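Handgeführte Greifer vergleichen: Fingerbeläge im Test an durchsichtigem Kunststoff

Mit dieser Anleitung lassen sich zwei Fingerbeläge für handgeführte Greifer so vergleichen, dass am Ende eine brauchbare Entscheidung steht. Verglichen werden eine Schaumauflage und eine Gummiauflage, beide vom Zulieferer Sillness und beide für denselben Fingerhalter. Wer andere Beläge hat, kann den Ablauf unverändert übernehmen.

Was gebraucht wird

Zwei handgeführte Greifer mit Fingerkamera
Ein Tisch mit heller Platte
Eine durchsichtige Kunststoffbox mit Klappdeckel
Ein kleiner Becher
Innensechskantschlüssel, Isopropanol, fusselfreies Tuch
Die Aufnahmesoftware Lukis oder ein anderes Programm, das Kamerabild und Fingerweite gemeinsam speichert

Schritt 1: Beläge prüfen

Vor dem ersten Griff beide Fingerpaare ganz öffnen und die Innenflächen anschauen. Ausgefranste Kanten sind bei Schaum normal, sollten aber notiert werden, weil sich die Kontaktfläche dadurch ändert. Krümel vom Tisch wischen. Sitzt ein Belag locker, wird er vor dem Test neu verklebt und nicht erst danach. Gummiflächen mit Isopropanol abreiben und trocknen lassen. Schaum nur trocken abwischen.

Schritt 2: Nullpunkt setzen

Finger schließen, bis sich die Beläge gerade berühren, und diesen Wert in Lukis als Null speichern. Danach ganz öffnen und den zweiten Wert speichern. Das muss nach jedem Belagwechsel wiederholt werden. Schaum gibt nach, deshalb beim Schließen nicht drücken. Liegt der Nullpunkt zu tief, meldet die Software später einen Griff, obwohl die Finger das Teil noch gar nicht halten.

Schritt 3: Objekte aufstellen

Die Box kommt in die Mitte, der Becher an den Rand des Arbeitsbereichs. Durchsichtiger Kunststoff ist für den Vergleich gut geeignet: Er ist glatt, gibt an den dünnen Stellen nach und ist im Kamerabild schwer zu erkennen. Ein Belag, der hier ordentlich hält, macht bei Karton oder Holz selten Ärger.

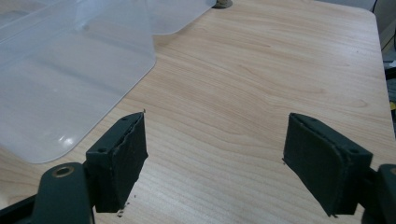
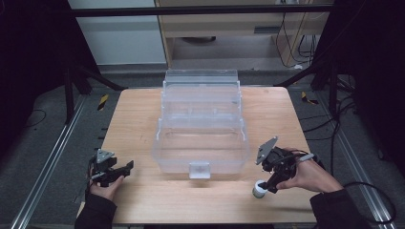

Erstes Bild: offene Finger mit schwarzen Belägen, gesehen von der Greiferkamera. Zweites Bild: Box mit aufgeklapptem Deckel, der rechte Greifer am Becher.

Schritt 4: Griffe ausführen

Pro Belag werden vier Aufgaben gefahren, immer in derselben Reihenfolge:

Deckel an der Kante fassen und öffnen
Deckel schließen
Becher anheben und versetzt abstellen
Box an einer Seite fassen und drehen

Langsam arbeiten. Die Finger sollen das Teil flächig treffen, was beim Deckel etwas Übung braucht. Rutscht ein Teil weg, den Versuch als Fehlgriff werten und neu ansetzen – nicht mit der zweiten Hand retten, sonst stimmt die Auswertung nicht. Die Kabel vor jedem Durchgang so legen, dass sie nicht am Handgelenk ziehen.

Schritt 5: Auswerten

Slamet Oei hat den Ablauf in unserer Werkstatt mit beiden Belägen durchgeführt und insgesamt 346 Griffe aufgezeichnet. Davon waren 313 ohne Nachfassen. Die meisten Fehlgriffe fielen bei der Gummiauflage am Deckel an, wo die harte Kante des Belags zuerst aufsetzt. Beim Becher war kein Unterschied zu merken.

Der Schaum hält am Deckel besser, verschleißt aber schneller. Für Dauerbetrieb nehmen wir deshalb Gummi, für Aufnahmen mit dünnwandigen Teilen Schaum.

Häufige Fehler

Fingerweite springt: Nullpunkt neu setzen, danach den Stecker am Griff prüfen.
Deckel im Kamerabild kaum zu sehen: Lampe seitlich stellen, bis die Kante einen Reflex zeigt. Bei direktem Licht von oben verschwindet sie.
Finger schließen schief: Schrauben am Fingerhalter lösen, Finger ausrichten, über Kreuz anziehen.

Die Klebepads von Cukulley passen ebenfalls auf den Halter, sind aber 2 mm dicker. Dafür muss in Lukis die maximale Öffnung angepasst werden. Wie sich das auf den Griff am Deckel auswirkt, haben wir noch nicht gemessen.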